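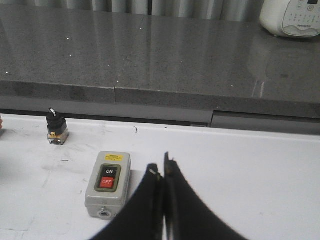 Four Hundred Ways to Miss a Button

Home | Posts | Robots | Bread | Contact

The OFF button is red, has OFF written on it in white, and sits right under a black one that says ON. I mention this because our policy, after 400 demonstrations, pressed ON when asked for OFF so often that Nayeli started calling it an optimist.

Friday's idea was hers too. We had been training on the wrist view alone, and every demo began with the gripper nicely lined up, since Faustino did most of them and Faustino is tidy. So the model had learned Faustino's starting pose and very little about buttons. We collected 40 more with sloppy starts: too far left, too low, fingers a little open, box shoved wherever. I did these. I was told I had a gift.

Retrained on the lot, it went for the right button in most of our trials. It still does badly when the left finger covers a corner of the box on the way in, and the little black selector knob at the back remains a mystery to it. Turning things is a different kind of problem from poking them, and I'd like to finish the poking first.

Next up is throwing out the tidy demos a chunk at a time to see how many we needed. Faustino has asked to be out of the room for that.

Last updated: June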